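Gosard Workshop Notebook
Entry for July, begun 8:40 a.m. Subject: hide glue, open time and joint strength at reduced concentration
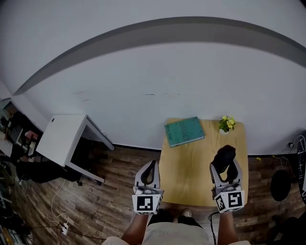
Terkthorpe has asked whether the weaker mix was ever tried at the lower holding temperature, and notes that its own bench abandoned the test last winter when the glue gelled before the clamps were on. The remark is accepted. The lower temperature was not included in the first plan for this work and has now been added as the third series.

Purpose. The workshop currently uses one glue mixture for all chair repair. It is strong, but the working time is short, and on chairs with many stretchers the first joints have begun to gel before the last are seated. The present tests are intended to establish whether a thinner mixture can be adopted for those chairs without an unacceptable loss of strength.

Materials. All glue was taken from the same Likgate bag, opened for this purpose. The dry granules were soaked overnight in cold water and heated in the double pot. Test pieces were cut from one beech board supplied by Groen. Tenons were turned to a single gauge and the mortises drilled with one bit, which was sharpened before the first series and left alone after that. Pieces with visible knots or sloping grain were set aside and are not to be used for later series. They are in the bin under the drill press.

First series, standard mixture. The joints were assembled at the usual room temperature and left in the rack for three full days. Mean load at failure was 865 pounds. The failures were mostly in the wood beside the mortise, with the glue line intact. Two joints pulled cleanly and showed bare wood on one side of the tenon. These were both assembled at the end of the batch, and late assembly is the probable cause. They have been kept in the mean.

Second series, thin mixture. The same procedure was followed, with one-third more water by weight. Open time was noticeably longer and all joints were seated without force. Mean load at failure was 675 pounds. The glue line was the point of failure in most of the pieces. The spread between the best and the worst joint was smaller than in the first series, which had not been expected.

Third series, thin mixture at lower holding temperature. This was run in response to the question from Terkthorpe. The pot was held at 119 degrees Fahrenheit, and the parts were not warmed beforehand. The glue was stringy on the brush and a skin formed on the pot within minutes. Mean load at failure was about 337 pounds, and several joints could be turned by hand before they reached the test frame. The series was stopped early. The result agrees with what Terkthorpe reported and there is no reason to repeat it.

Correction to the previous entry. The soak time given there for the Likgate granules is wrong. It was copied from the sheet for the coarser grade. The label on the storage jar has been replaced, and the old sheet has been removed from the binder.

Discussion. The second series is weaker than the first, but a stretcher joint in an ordinary side chair is not expected to carry a direct pull of that size. Racking is the more important load, and the present frame does not test it. Until a racking test has been done, the thin mixture should not be used on rear legs or on any joint that meets a seat rail. It may be used on lower stretchers where the tenon fits closely. Warming the parts before assembly remains standard practice with both mixtures.

It is also possible that part of the difference between the first two series comes from moisture in the board. The second set of blanks was cut from the end that had been nearest the outside door. No meter reading was taken before cutting. A reading will be taken in future and entered beside the batch letter.

Outstanding items:
Racking jig to be drawn up, using the clamp pattern from the Groen bench frame.
Thermometer in the double pot to be checked against the second one.
Remaining beech to be moved to the inside rack and left there for two weeks before it is cut.
Broken pieces from the first two series to be kept, tied by batch, until Terkthorpe has had the opportunity to examine them.

Pot emptied and washed, 4:15 p.m. Unused thin mixture discarded.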